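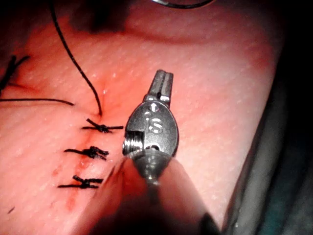
Drei Knoten, schwarzer Faden

Ich bin dem Nähen von Hand verfallen, und zwar so richtig. Angefangen hat es mit dem alten Segelsack meiner Tante aus Prelport, dem an der Seite eine Naht aufgegangen war. Eigentlich wollte ich ihn zum Schuster bringen. Dann lag im September dieses Heft von Osvaldo Ferri auf dem Flohmarkt in Trirnholm, »Faden und Tuch«, 368 Seiten (Heft ist gut!), und seitdem sitze ich abends am Küchentisch und steche.

Was mich so begeistert: wie viel in einem einzelnen Stich steckt. Bei einer fortlaufenden Naht hängt alles an einem Faden, reißt der an einer Stelle, zieht sich der Rest gern mit auf. Knotet man jeden Stich für sich, dauert es ewig, aber wenn einer nachgibt, halten die Nachbarn einfach weiter. Ich kannte das Prinzip von Wunden, wäre aber nie auf die Idee gekommen, einen Segelsack so zu flicken. Ferri macht das bei Ecken und überall dort, wo Zug draufkommt, und widmet der Sache ein ganzes Kapitel mit wunderbar krummen Zeichnungen. 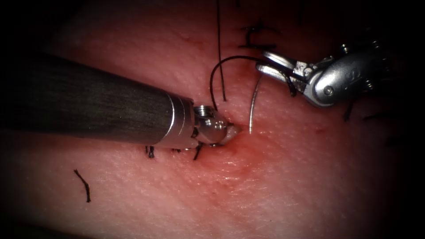
Zuletzt geändert: 2024-02-25

Zur Nadel. Ich habe lange mit geraden Nadeln gekämpft, vor allem am Boden des Sacks, wo man von innen nicht herankommt. Eine gebogene Nadel ist da eine Offenbarung! Man sticht ein, dreht das Handgelenk und kommt auf derselben Seite wieder heraus. Beim ersten Versuch habe ich natürlich geschoben statt gedreht und mir in den Daumen gestochen. Beim Sofa, das als Nächstes dran war (Bezug hinten offen, Kater), ging es schon ganz ohne Pflaster.

Beim Garn bin ich nach einigem Hin und Her bei Barine gelandet, gewachst, in Schwarz. Das Cocco ist weicher und liegt schöner, nur rutscht mir der Knoten damit wieder auf, bevor ich ihn festziehen kann. Wahrscheinlich liegt das an mir. Wer da einen Trick hat: bitte in die Kommentare, ich probiere alles aus.

Ach ja, die Enden. Ich schneide sie inzwischen nicht mehr so knapp ab wie am Anfang. Ein bisschen Schwänzchen darf stehen bleiben, das sieht etwas struppig aus, und ich mag es mittlerweile sogar. 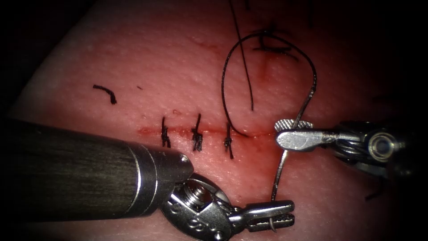
Was als Nächstes kommt

Auf dem Stapel liegen noch 3 Jacken, ein Zeltboden und der Rucksack vom Nachbarsjungen, dem der Träger halb abgerissen ist. Den Rucksack mache ich zuerst, der wird gebraucht. Für den Zeltboden muss ich mir noch Nahtdichter besorgen und vorher Ferris Seiten über beschichtete Stoffe lesen, die ich bisher frech überblättert habe. Und der Segelsack? Steht gepackt im Flur, im Frühjahr fahre ich damit wieder nach Prelport.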